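Jarnix Two-Arm Bench Kit

Two arms, two grippers and one controller for a home bench or shared workshop. The kit clamps to the front of a sturdy table and runs from a wall outlet. You supply the table.

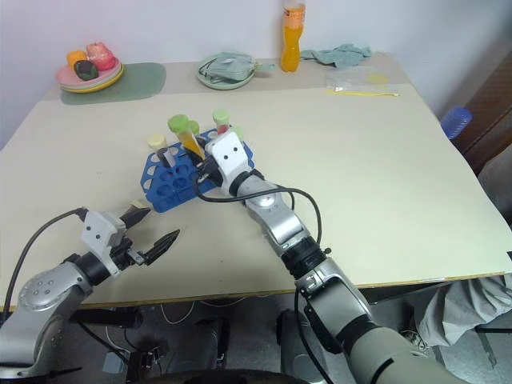

Each arm ships with its own power supply and a spare pair of finger pads. Setup takes roughly 3 hours the first time, most of it cable routing. Leave slack at the wrist — a tight cable will stop the last joint short.

Our shop build uses a Hollmann base plate and stock Drevik grippers. Test tubes and a rack make a good first job for tuning grip force.

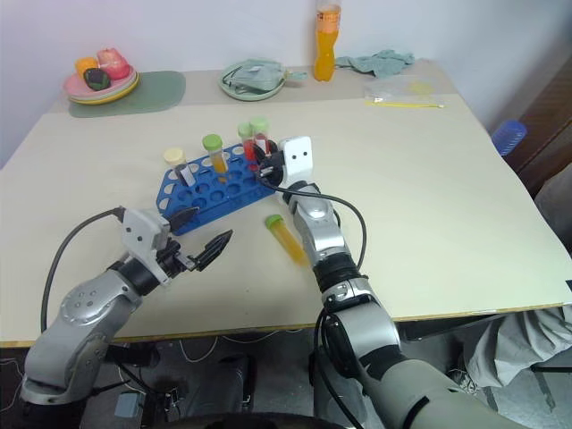
Can I buy one arm now and add the second later?
The controller has ports for both, so a second arm plugs in without new hardware. Run the pairing routine again afterward.

Finger pads are a wear part. Replace them when the mesh pattern goes smooth. The wrist camera is sold separately and fits all Drevik grippers.

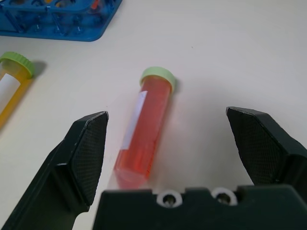 Open gripper over a capped tube, wrist camera view

Price: $1,211 per arm, controller extra
Cable set: Dallex, 72 inches
Ships in 17 days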